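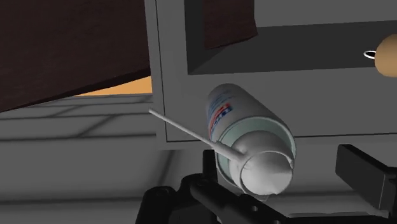
柜门喷漆后起橘皮，还能救吗？急

16 Mar 2023 发布在 家居翻新 版块

租的房子在Corkville，厨房一组旧木柜门，房东同意我自己刷。图省事买了自喷漆，哑光白，喷了两遍，干了一看，表面全是小疙瘩，像橘子皮，摸着发涩。有两扇门下边还流挂了，一道一道的。

情况交代一下：
喷之前用湿布擦过，没打磨（我知道，别骂）
在阳台喷的，那天有点风
两遍之间隔了11分钟，罐子上写的我没仔细看
底漆没上

现在还剩3扇没喷。想问已经喷坏的是全部打掉重来，还是磨平了接着喷就行？另外月底要退押金验房，时间很紧。先谢谢了。

补充：有人问柜门原来是什么漆，不清楚，亮光的，很老，边角有点发黄。

老周不刷墙

不用全打掉。橘皮只是表面的事，磨平就能接着来。

先放着，至少放两天让它干透，急也没用。没干透就上砂纸，漆会卷成小泥条，越弄越脏，砂纸也废了。用指甲在背面按一下，不留印子再动手。

然后400目水砂，沾水，里面滴一点洗洁精，顺着一个方向轻轻磨，磨到疙瘩没了、表面发雾就停。流挂那几道单独处理，砂纸包个小木块，只磨鼓起来那条线，别用手指头直接按着磨，会磨出坑。磨穿了看见底色也别慌，那一块补底漆。

擦干净，晾透，再喷。喷的时候：
罐子用之前摇够，听见珠子响了以后再摇两分钟
距离一拃多一点，太远了漆在半空就干了，落上去就是颗粒，你那天有风，八成就是这个原因
手要在门板外面按下去，扫过去，出了门板再松。别在板子上面停
每遍都薄，第一遍盖不住底色是正常的，千万别补
两遍间隔照罐子上写的来，各家不一样

还没喷的那几扇，老老实实打磨加底漆。旧亮光漆上面直接喷，过俩月一碰就掉，掉下来是整片的。

对了，喷嘴用完要倒过来空喷两下，喷到只出气。不然下次用堵了，喷出来一坨一坨的，又来发帖。

Teresa Tomaszewski

楼上说得很全了，补充几点，我去年5月刚弄完家里一整套，踩过一样的坑。

1）温度。天冷的时候罐子里压力上不来，雾化不好，也会起橘皮。我是喷之前把罐子放屋里待一晚上，别拿去烤，也别放暖气上，危险。

2）湿度也要看。超过70的天我就不喷了，喷出来发白发雾，晾干也不退。买个便宜湿度计放阳台就行。

3）门一定拆下来平放，垫高，用四个瓶盖垫着就可以。竖着喷新手基本都流。铰链拆下来记得贴标签写清楚哪扇是哪扇，我没写，装回去对了一个晚上，有一扇到现在还是歪的……

4）口罩要防有机气体那种，普通的没用。邻居晾衣服的时候别喷，我被敲过门。

还有就是面积大的话其实自喷漆不划算，小滚筒加水性漆更稳，味道也小。你都喷一半了就别换了，两种漆混着上容易咬底，真想换先在门背面试一小块，过夜再看。

验房的话提前跟房东说一声吧，漆面摸着干了不等于硬了，我家那套放了一个多礼拜，锅盖碰一下还是会留印。门先别急着关严，会粘在框上。

Dankwa_88

我全铲了重刷的，脱漆剂一涂就起来了，快。就是味大，阳台地砖也被我弄花了一块，记得垫东西。赶时间就去Welden路那边的建材店问问，有代喷的，价钱没问过，他们下午关门早，早点去

楼主回复

磨了一扇试了下，可以！400目确实够。流挂那扇磨穿了一小块，底漆明天到。谢谢周哥还有Teresa，剩下的等没风再喷。标签已经贴了哈哈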